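Digital Signage Questions, Answered by Andri

G'day, I'm Andri Sutter and I run the signage side of things at Grurnedix. Most weeks I get the same handful of questions from café owners, clinics and club managers who want a menu board or a lobby screen and aren't sure where to start, so I've put my answers in one spot. Last updated October 28, 2020.

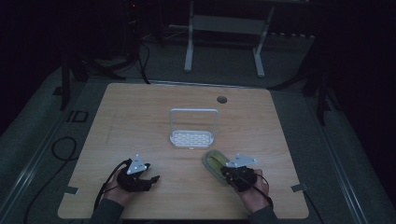
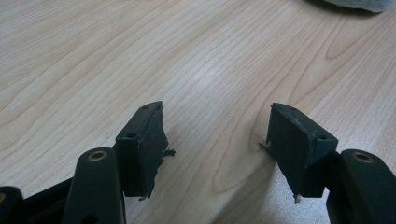

Can't I just use a normal telly from the shop?

You can, and for a quiet waiting room that's open six hours a day I might even tell you to. I've got a dentist in Drendevwood who's been running one for years. Where it goes wrong is long hours and bright rooms. A home TV is built for evenings on the couch, and plenty of makers cut the warranty short if you put one in a business, so read the little booklet before you mount it. Also check whether it'll run in portrait. A lot of them really don't like being turned on their side!

How bright does the screen need to be?

Brightness gets measured in nits. Indoors, away from the windows, I'm happy with 400. My own office screen is a bit under that and it's fine. If there's sun on the glass for part of the day you need a lot more, and if the screen faces out to the street from a shopfront you need a proper window display, which costs more and runs warmer. Send me a photo of the spot at the sunniest time of day and I'll tell you what I'd put there.

Do I have to pay a monthly fee?

Depends how you want to change what's on it. If your menu changes twice a year, stick the pictures on a USB drive and be done with it. No fee, no login, nothing to forget. If you've got more than one screen, or you want breakfast to swap over to lunch by itself, you'll want scheduling software. Ours is called Pallen and it's $299 per screen per year, with phone help included. We don't do lock-in contracts. I had one with a phone company once and I'm still cranky about it.

What does a basic setup cost, all up?

For the media player, a fixed wall bracket, cabling and the install, you're looking at about $678, plus the screen itself. That's for a standard plaster or timber wall with a power point already behind the screen. Brick is a bit more. If you need a power point put in, that has to be a licensed electrician, and you're welcome to use your own. Ceiling mounts get quoted one by one because ceilings are full of surprises (sprinklers, ducts, once an entire second ceiling).

What happens if the internet drops out?

The screen keeps going. The player downloads everything ahead of time and plays it from its own memory, so your customers won't notice. What you can't do is push a new price through until the connection's back. Anything live, like a weather strip or a news ticker, will hide itself after a while so you're not showing yesterday's forecast.

Wi-Fi or cable?

Cable, if you can possibly manage it. I know, it's more work. But Wi-Fi in a busy café has to share with every phone in the queue, and a metal splashback behind the screen can make a mess of the signal. If it has to be Wi-Fi, put the player on your business network and keep it off the guest one, since guest logins time out and then you'll be ringing Selina.

Who's Selina?

Selina Mösli looks after support. She's on the phones until late afternoon, and she'd love it if you had the serial number handy when you ring. It's on the sticker under the player.

Can you design the slides for me?

Yep! Lourenço Mendes does our design work. Send him your logo (the biggest version you've got, please don't screenshot it off your website), your colours and your price list in a plain document. He'll do a first draft and two rounds of changes. After that he charges by the hour, mostly to stop people like me fiddling forever.

If you're making your own, a few things I always say:

Make the text bigger than you think. Stand where your customers stand and squint.
Leave each slide up long enough to read aloud slowly, twice.
Dark background for a dim room, light background for a bright one.
Go easy on the animation. Steam drifting off a coffee is lovely, but flying prices aren't.

How high should I mount it?

For a menu board over a counter, I like the bottom edge just above the head height of your tallest staff member, with the screen tilted down a touch. For a lobby directory, the middle of the screen should be near eye level, and remember people in wheelchairs and kids if it's a touchscreen. We tape up a cardboard cut-out before drilling, and you get to say yes or no.

Do you take away old screens?

We do, if we're putting a new one in the same place. They go to an e-waste recycler. If the old one still works I'll ask if you're happy for it to be passed on to a community group first.

Can I leave the screen on all night?

If it's rated for it, sure, but why pay for the power? Pallen can switch it off at closing and back on in the morning. Just remember to change the times for public holidays. It's under Schedule, then Exceptions, and you can enter the whole year in one go.

How do I get a quote?

Email the office with your suburb, how many screens you're after, and a photo of each wall. Seraina Kuster does the quotes and will normally come back to you within two working days.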